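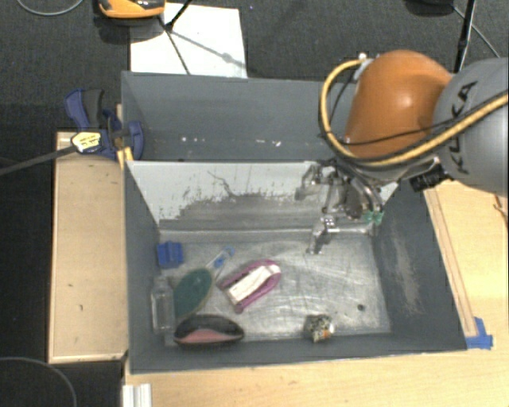
Omprakash Negi wrote back that the Skedora picking kit is "ready to go as delivered" and that a checklist would only slow the trial down. We did one anyway.

Skedora bin-picking kit, pre-trial check

Gripper empty before power-up: OK
Bin held down: CLAMPED. A bar clamp is fine for a demo. I wouldn't sign for it on a line.
Cables on arm: QUERY. Yellow and black both run close around the orange joint. Want to see full travel at slow speed.
Divider: WORN. Big dark scuff, scratch above it. Supplier to say what hit it.
Small parts in bin: OK
Clear bottle in bin: OK. Brochure claims clear items are no problem. Not proven to me.
E-stop reach: FAIL. Must be within 4 ft of the operator.
Pick log: 200 picks promised, 20 supplied. Send the rest.

Recheck in December. H. Sundqvist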